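Priya Pruitt took over the Gornness allotment newsletter in April and now sends it to 142 households. It had not come out for two years.

"People assumed it had folded," she says. "I found the old mailing list in a drawer and started there."

The first issue was one sheet, mostly about water butts. The second had a letter from a Mr Wickramasinghe on leeks, and replies to it are still arriving.

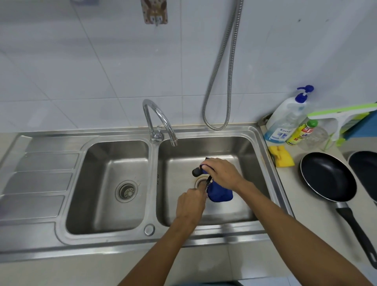
She writes it at the kitchen table on Sunday nights, once the washing-up is done. Printing costs £49 an issue, paid by Pirken, the seed shop on Hondar Road, in return for the back page.

"They've never asked to see it first," she says. "I'd say no – but they've never asked."

She would like to reach 300 homes by next year, though delivery is the hard part. At present she does the whole round herself, on foot, and it takes two evenings. Her next issue is on sheds.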